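Troketton Community Help > Home and Office > Computers

Old desktop takes forever to start. Fix it or let it go?

Posted by stildale_gran

Hello everyone, and thanks in advance for your patience with me. I have an old black desktop that I use for email, the family photos and the newsletter for our garden club. Lately it takes so long to start that I put the kettle on, make the tea and drink half of it before I can click on anything. There are 2,419 photos on it and I would be heartbroken to lose them. My grandson says to buy a new one, but I'm fond of this one and I don't like throwing things out. Is it worth fixing, and what should I do about the photos in the meantime?

Horkura_Bob

Just get a laptop. Mine cost me a bit but it starts in no time.

kettle_and_solder

Please don't bin it yet! I've kept a few of these old towers going for neighbours and my own household, and slow starting is very often the hard drive getting tired, especially if you can hear it ticking or grinding away while you wait.

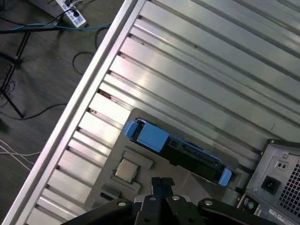

Before anything else, though, look after those photos. Buy an external drive or a decent-sized USB stick, copy the whole photo folder across, and then open a handful of pictures from the copy to make sure they really came over. I like having 2 copies in different places, so perhaps your grandson could keep the second one at his house (it gives him something useful to do besides telling you to go shopping). Let the copying run while you're out in the garden, and don't fret if it takes all afternoon.

Once the photos are safe, I'd go in this order:

1. Turn off the programs that start by themselves. There's a list of them in the settings, and you can switch most back on later if you miss one.

2. Check how full the drive is. Mine was crammed with old downloads and behaved much better after a good clear-out.

3. If it's still slow, ask a local shop to price a solid state drive and a bit more memory. I paid $60 for a small drive, and it was the best money I've spent on a computer. If you'd like to look inside yourself, shut it down, unplug it at the wall and lay the tower on its side on a table with good light before you take the panel off.

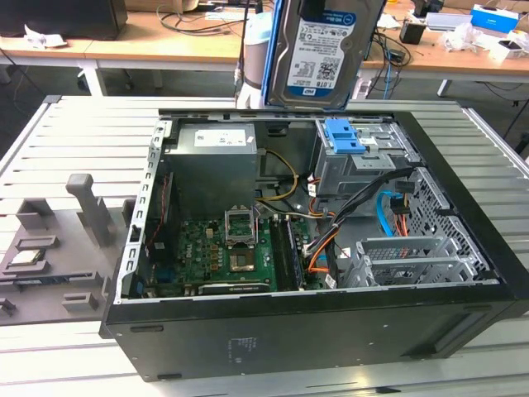 4. Ask whether your version of Windows still gets security updates. If it doesn't, I'd lean towards replacing it, or keeping it off the internet and using it just for the newsletter.

Do let us know how you go, and enjoy the tea in the meantime.

salinas_street

Agree with the long answer above. One small thing to add: write down your email password before you change anything. I didn't, and it took me 37 minutes on the phone to get back in.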